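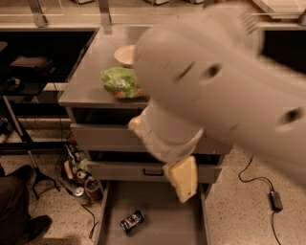 Floor rules, round two

July 15, 2025

Hello again from the Hosetti end of the building! You may remember that back in January I promised a proper write-up of the floor rules for the arm, and then I got buried in drawer trials and it slid. So, sorry, and let's get on with it.

The old rules ran to 16 pages, and I don't think anyone at Hornargate had read past the second one (me included, and I wrote half of them). The new version has 12 rules and fits on one side of paper. It's taped up by the door, and there's a copy in the shared folder under Ondrejka, which is still what we're calling the drawer project until somebody comes up with a name I can spell first time.

The one I get asked about most is rule 4, crouching. We all do it. Something needs sorting out down at floor level, you get down beside the cabinet, and suddenly your head is at the height the arm works at. From now on, if you're going lower than the cabinet top, you say so out loud and whoever has the stop button answers you before the arm moves. A nod doesn't count, I'm afraid. I've been guilty of the nod.

Rule 7 is cables. Power leads go round the edge of the work area and get taped down, adapters included. Same goes for props: cans, cups and packets waiting their turn live in a crate, please, and off the floor. I know it's a faff when you're resetting the drawers for the umpteenth time. We logged 58 resets in one afternoon last month and I was ready to throw the lot in a bin, so I do sympathise!

Rule 9 is new and came from our friends at Flirkania, who run a similar set-up. Open one drawer at a time and close it before the next. They found people were catching their shins on the bottom one, and I've got a bruise that agrees with them.

Speed limits haven't changed. If the arm is moving too fast for you to follow comfortably, slow it down and write it in the log. We're coming up to run 1000 and I'd like us to get there with everybody's fingers.

Comments on the draft to me by the end of the month, scribbles on the taped-up copy are fine too.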